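About Vonico

Last updated: February

Vonico is a training school and recording service for people who teach household tasks to robots by hand. The school was set up by Rania Rizk, who remains its director, and it now works from premises in Plasov and Ilwood. Its students come from many kinds of work, among them tailoring, care work and hotel housekeeping. No background in engineering is asked for on entry.

The work of the school rests on a simple idea. A person holds a pair of grippers, one in each hand, and carries out an ordinary task with them. Each gripper records what it sees and how it moves, and the recordings are later used to train a robot fitted with the same kind of fingers. The person is known as the demonstrator. Laundry has been the main subject of our courses from the beginning, and most demonstrations are carried out in furnished rooms and not at a bench.

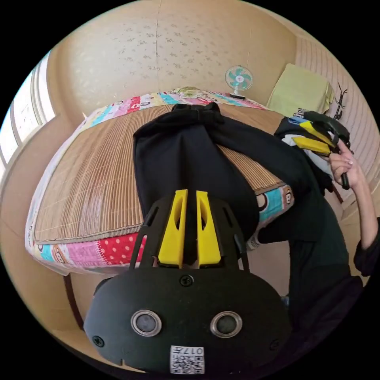

How long does it take to become a demonstrator?

The foundation course lasts seven weeks, and students who pass it may record under supervision for a further term before they are entered on the school's register.

There are 258 demonstrators on the register at present. Each has completed the foundation course and at least one of the two further courses, in soft goods or in kitchen work. Names are kept on the register for as long as the demonstrator remains active, and those who have been away from the work are invited to sit a short refresher before returning.

Our teaching is organised by task. A student begins with single actions, such as taking hold of a cloth, lifting it and setting it down again, and moves on to whole tasks only when the single actions are steady. Teachers watch for pace above all. A new demonstrator tends to hurry through the parts that feel easy and to stop short at the parts that do not, and both habits spoil a recording. Students are also taught to keep the object in view of the grippers, to open and close the fingers fully, and to begin again from the start when a demonstration has gone wrong.
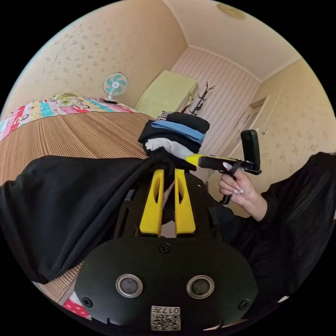
Soft goods form the larger of our two further courses. Cloth has no fixed shape, and a demonstrator must decide afresh each time where to take hold of it and how much of it to lift. Dark clothing receives particular attention in the course. A black garment hanging in heavy folds from the fingers, with its top twisted where they pinch it, shows very little of its own outline, and students learn to judge its edges by touch and weight as well as by sight. The course also covers pairing, stacking and the handling of bed linen. It closes with an assessed session in a room the student has not worked in before.

The school keeps a written guide to each task, and there are 329 of these in use. A guide states where the task starts, where it ends and what counts as a finished result. It does not lay down the order of movements in between – people fold in different ways, and the recordings are more useful when those differences are kept. Guides are reviewed by the teaching staff every term, and demonstrators are encouraged to send in corrections.
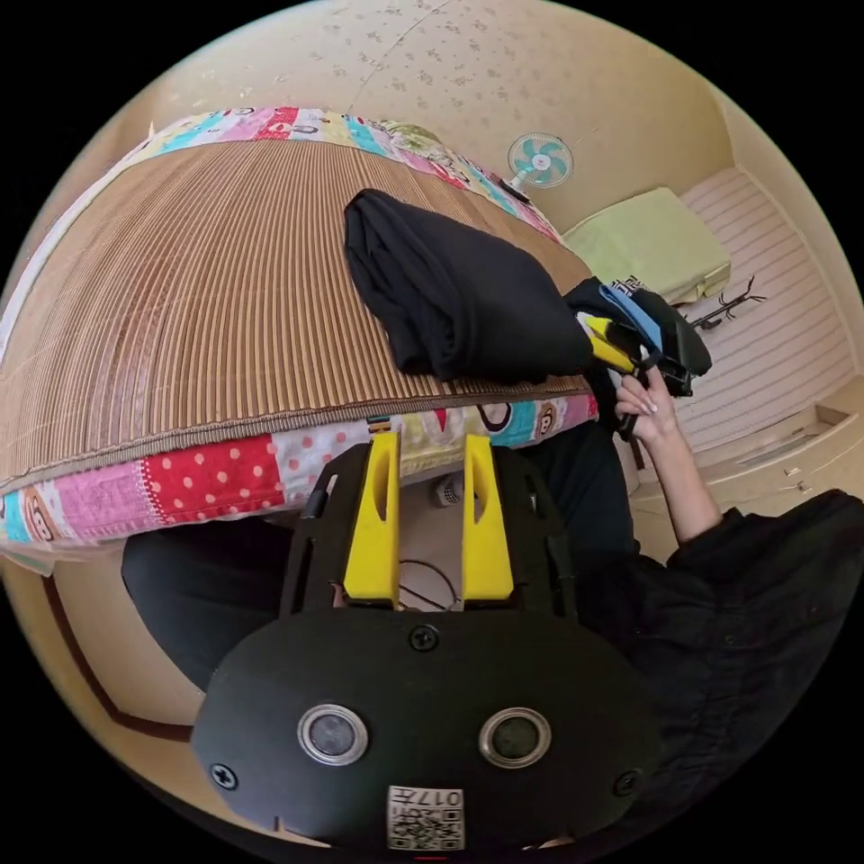
Comments from demonstrators have led to many of the present rules, including the rule that a session is to be paused when either hand becomes tired. Sessions are short, rest periods are paid, and a demonstrator may decline any task without giving a reason. Recordings made in private homes require the written agreement of every adult living there, and a householder may ask for a recording to be withdrawn at any stage before it is released.

Remote control is taught at Ilwood. Students there guide a robot arm from a desk in the next room, using a pair of hand controls and a screen. The course is open only to those already on the register, as experience has shown that people who have first done a task with grippers in their own hands make calmer operators.

Vonico shares its Plasov building with the Guerra Library, a reading collection of 527 titles on handcraft, housework and the teaching of manual skills. Students have full use of the library during term, and members of the public may consult it by arrangement with the school office.

Applications for the foundation course are received throughout the year. Prospective students are invited to spend a morning at either site before applying, and should write to the office at Plasov to arrange a visit. The office opens at nine.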